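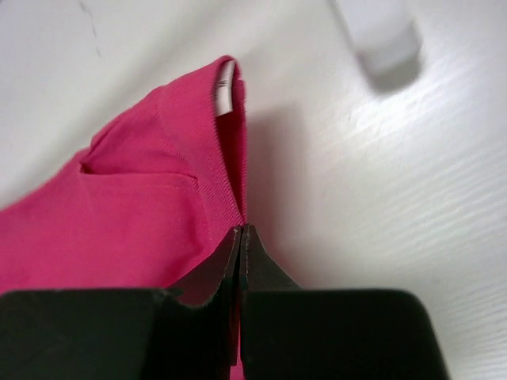
Plellgate Tenants' Meeting
Minutes, March
Ground floor lounge, Saturday, 10 a.m.
Chair: Khải Tiêu
Minutes: Tùng Trình
Also present: tenants from all floors (sign-in sheet is in the binder). Virport Property Management sent a letter and no person.

1. Minutes of the last meeting
Accepted with one correction. The dryer on the left was reported as "fixed." It should have said "reported by Virport as fixed." Several people wanted that difference on paper.

2. Virport's proposal for the laundry room
Khải read the letter out loud. Virport wants to take out the coin boxes and move all the machines to a phone payment system called Fenosora. Tenants would load money onto an account, book a machine, and get a message when the wash is done. The letter says this will "improve the laundry experience for all 154 apartments." It does not give the price of a wash.

Questions and comments from the floor:

What does a wash cost under the new system? The letter says pricing will be "in line with the market." Khải wrote to ask what that means and was sent the same letter again.

What happens to money left in an account when a tenant moves out? Not covered. A tenant from the third floor had a similar system in her last building and never got her balance back. She has asked that this be written down, and it is.

What about people who don't have a smartphone? The letter mentions a card that can be "requested." It doesn't say from whom, or whether there is a charge.

One tenant spoke in favor. He is tired of hunting for quarters and would like to know from upstairs whether a machine is free. Fair point, and others agreed with the second half of it. He was asked whether he'd still be in favor if a wash went up by a dollar, and said he would have to see.

Virport says the change will cut waiting time. The letter offers no figures for how long people wait now. A full wash is 60 minutes on the old machines and the proposal keeps the old machines, so it's hard to see where the saved time would come from. Booking may help on weekends. It may also mean a machine sits empty while the person who booked it is stuck in traffic.

Agreed: Khải to write back asking for the price per wash, the refund rule, the cost of the card, and how long a booking is held if the tenant doesn't show up. No position for or against until there is an answer.

3. Damage claims
Two tenants have claims in with Virport. One concerns a rust mark on bedding, the other a load of white shirts that came out gray. Virport's reply to both was that users are responsible for checking the drum. The tenant with the shirts says she did check the drum. It was suggested that color may have come off something else in the load. She says there was nothing else in the load.

The meeting can't settle this and didn't try. It did note that the sign over the washers, which says Virport is not responsible for any damage "of any kind," went up after the first claim was sent in. A tenant who used to work in an insurance office doubts the sign means very much. She was careful to say she isn't a lawyer.

Tùng will keep a folder of claims. If you have one, bring the date, the machine number, and a photo of the item laid out flat so the mark shows. "It looked worse in person" hasn't worked on Virport so far. 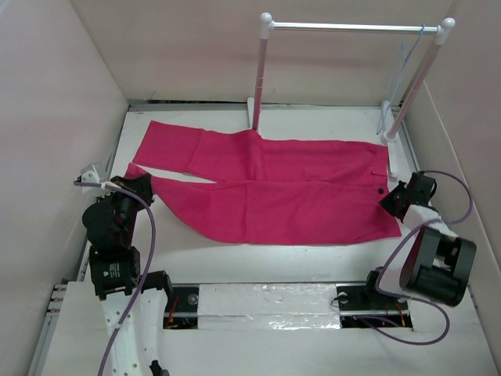 4. Clothes left in machines
Raised again. The present custom is to wait ten minutes and then move the load to the top of the machine. Some tenants don't like strangers handling their clothes, and others don't like standing in a basement waiting for people who don't like that.

A proposal to fine people was dropped when it was pointed out that we have no way to collect a fine. A proposal for a lost and found shelf got more support. The last shelf became a place for single socks and a broken lamp, so this one will be cleared on the first of each month and whatever is on it goes to donation.

Agreed: try the shelf until summer.

5. Folding table
The old one wobbles and one end has swollen. Virport has quoted 400 dollars to replace it, charged to the building fund. Nobody present could explain the price. Khải found a folding table of the same length at Ma, the hardware store by the bus stop, for a good deal less. It's possible Virport's quote includes delivery, removal and fixing it to the wall. It's also possible that it doesn't, and the quote is a single line long.

Agreed: ask for the quote with each item listed. No spending from the fund before then. In the meantime please don't sit on the table.

6. Hours
The room is posted as open until 10 p.m. but the lock has been clicking shut earlier than that. Virport says the timer is correct. Three tenants who have been locked out with a wash still running say otherwise. Tùng will stand there on a weeknight with a phone clock and write down when the door locks.

7. Any other business
The vent over the dryers is blowing lint into the hallway. Virport "is aware."

A request for a second clothesline on the roof was put off to the next meeting, when somebody may have found out whether we're allowed the first one.

The survey Virport sent out on "resident satisfaction" was discussed. It has no question about repairs. People can fill it in or not as they like.

8. Next meeting
Same room, same time, next month. Virport will be invited again and asked to send a person.

Meeting closed when the lounge was needed for a birthday party. Corrections to Tùng Trình, by note under the door please, as the email list is still down.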